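Rosaura Marulanda has managed the reading room at the Palomino Institute since April. She met with the newsletter on 5/6/18 to discuss the new evening hours.

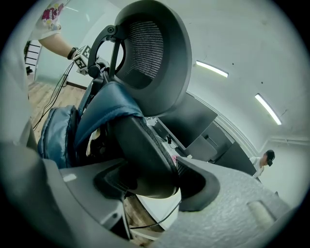 ## Longer hours for members

"Members who work during the day had asked for this for 3 years," Ms. Marulanda said. The room now closes two hours later, and 40 members have registered for evening access.

Asked about noise, she said that the rules remain the same. "Calls are taken in the hallway. Group study is by request."

Requests may be left with Afonso Nogueira at the front desk.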